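## 6 Wrist camera: fitting, focus and first check

Revised Mar 16, 2019. Replaces the loose sheet supplied with Vass arms before September.

This section covers the wrist camera on the Vass arm when it is run from the Flurari controller. Do the gripper set-up in section 5 first. The camera position depends on where the fingers close, so there is no point in aiming it before they are aligned.

You will need:

- the 2 mm hex key from the tool roll
- the grid mat
- a lint-free cloth
- any flat printed card with a clear picture on it

**Caution:** Press the stop button and wait for the brake to click before you put a hand near the wrist. The arm can drop a little when the brake lets go.

### 6.1 Fitting the camera

1. Move the arm to the service pose and press stop.
2. Slide the camera bracket onto the wrist plate with the cable on the side away from the fingers.
3. Do up both screws finger tight, then a quarter turn more with the key.
4. Run the cable through the two clips. Leave a loop of 84 mm at the wrist joint so that it can turn fully without pulling.
5. Plug into the port marked CAM on the forearm. Do not use the Anex port next to it - the plug fits but the camera will not start.

### 6.2 Setting the work area

1. Lay the grid mat flat on the table and smooth out any creases.
2. Push one edge of the mat straight against the work surface. A gap here will throw out the grid reading.
3. Put the printed card near the far side of the surface.
4. Release stop and send the arm to the check pose. The fingertips should stay clear of everything below them.

### 6.3 Focus and aim

1. On the controller open Camera, then Live.
2. Set Timer to 300 ms. Shorter settings give a dark picture under ordinary room lights.
3. Turn the lens ring until the mat lines are sharp at a height of 200 mm.
4. Tilt the bracket until a fingertip shows in a bottom corner and the edge between mat and surface crosses the view at a slant.
5. Tighten the bracket and save.

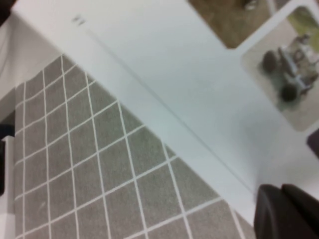
6. Jog the arm slowly from side to side and stop. Wait for the arm to settle before judging focus. A blurred view while the wrist is travelling does not mean the lens needs adjusting.
7. If the mat lines are still soft with the arm at rest, wipe the lens and repeat step 3.
8. Press Check. The controller looks for the mat lines and then the card.

**Note:** Plain pale surfaces give the camera very little to work from. Keep part of the mat in view for every check.

### 6.4 If the check fails

Code 651 means the grid was not found. Flatten the mat, move any lamp that shines straight onto it and press Check again. If the code comes back, reseat the cable at both ends.

A black picture with no code is nearly always the wrong port. See 6.1, step 5.

Repeat 6.3 whenever the fingertips are changed.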